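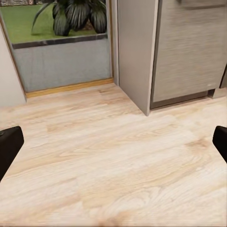

Figure 2. Pale wooden floor with diagonal grain and a large glass opening at upper left.

4.1 Floor finish and perceived brightness

Floors turned out to be the most exciting part of our survey! We asked 316 residents of the Jimura and Ballach housing blocks to rate how bright their living rooms felt at noon in December, and 217 of them lived with a light wood finish (a pale cream-to-beige tone like the one in Figure 2). That group gave higher brightness scores even in rooms with small windows, and the gap held up when we controlled for wall color and story.

Grain mattered too, which we did not expect. Residents often brought up the pattern of their boards in the free comments, and many liked a swirling grain better than a plain one — several wrote whole paragraphs about it. Sfakianakis had seen hints of this in his earlier work on hallways, and the 3,453 comments we coded give it much firmer ground.

Gloss is harder to pin down. A slight sheen went with higher scores, but strong glare near the glass drew complaints, mostly from people who worked at home. We return to glare in Section 5.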